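Section 2: Installing the Conetti water softener

Before you start

Read all the steps first. You won't, but it is our duty to ask. Set aside more than 2 hours, and tell the household that showers are off until further notice.
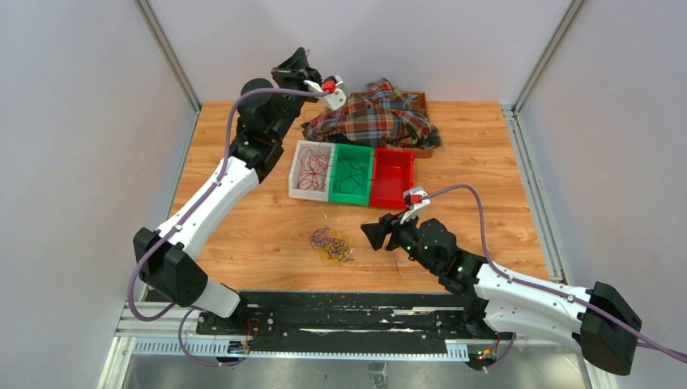 Colleen Sandhu
Technical Writer, Home Water Products

Choose a level spot near the main water line and within reach of a floor drain. The tank is heavy once filled with salt, and it has no interest in being moved afterward.

1. Shut off the main water valve. Open the lowest faucet in the house and let the pipes drain.

2. Set the bypass valve to BYPASS. The arrow is on the underside, where our engineers felt it would be happiest.

3. Connect the inlet and outlet hoses. Hand-tighten, then give each nut a quarter turn with a wrench.

CAUTION: A quarter turn means a quarter turn. Replacement nuts are sold separately.

4. Run the drain hose to the floor drain and leave a gap of 2 inches above it.

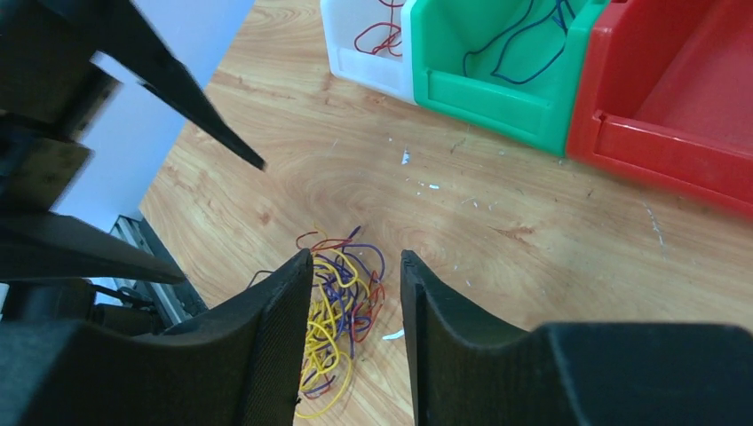
5. Pour in salt pellets until the tank is half full. Rock salt is cheaper and will clog the valve by June.

6. Turn the water back on slowly and wait 10 minutes. Check every joint with a dry paper towel.

7. Move the bypass valve to SERVICE and start a manual rinse. It takes 15 minutes and sounds worse than it is.

NOTE: Cloudy water is normal on the first day. If it is still cloudy on the second, repeat step 7 before calling us.

Setting the hardness level is covered in Section 3.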